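Notebook, gripper comparison, p.m. session, June
Bench 2, Kesholm arms, both on the front rail

Picking up from this morning. Zarnwood fingers vs the Erkel ones Manon brought over. Same controller settings for both, speed limit 400, didn't touch the gains.

Marker pick first. Zarnwood closes clean if you come straight down, slips if the wrist is more than a little rolled. Erkel closes slower but doesn't care about the angle so much. Ulises thinks it's the pad, I think it's the slack in the wrist servo. Not settled.

Case with the padlock: bad with both. Lid edge is too thin for the Zarnwood tips and the padlock swings into the way. Harvey says approach from the far side. Tried it, arm folds up agaisnt itself and the shoulder complains. Left it.

Left arm wandering again after homing. Re-homed, fine, wandered again. Swapped its cable with a spare from the Arsenault box, no change, so probably the servo and not the wire. Darcy to look at the log, entries from 1,680 on are the useful ones.

Controller note: dropping the command rate to 200 made the wrist buzz stop but the grip came in late. Put it back. Buzz is ugly but I can live with it. Cosimo wants up to 12 retries per pick in the script, seems like a lot, I'd sooner fix the approach.

Cables: need more slack at the wrist before anybody runs the full reach test. Loop them wide, don't tie to the link. Last time we tied one it pulled out of the module.

To do
- new pads for the Erkel set
- print longer tips (Manon has the file)
- camera: keep it where it is, re-check focus only
- ask Harvey about the spare wrist servo
- write up the marker runs before I forget whcih was which

Bench as of now, marker and case still out on the right side, starting there next time.

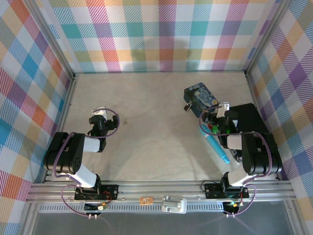

p. 12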